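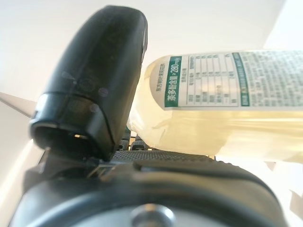 My branch predictor homework core (Stondside board, soft CPU) mispredicts the same loop exit every time. The table has 1,908 entries — don't ask — and the loop runs 27 times. It's as stubborn as that clear plastic bottle lying on its side: one state, no opinions. Would wider counters help?
posted by plandau_pete

No. A counter of 2 bits sees 26 takens and one not-taken, so it guesses taken and misses the exit. Wider ones miss it too, with more confidence. You want a loop predictor that stores the trip count.
posted by Kodis

Also, 1,908 isn't a power of two. How are you indexing that?
posted by Pētersons

just unroll it lol
posted by stall82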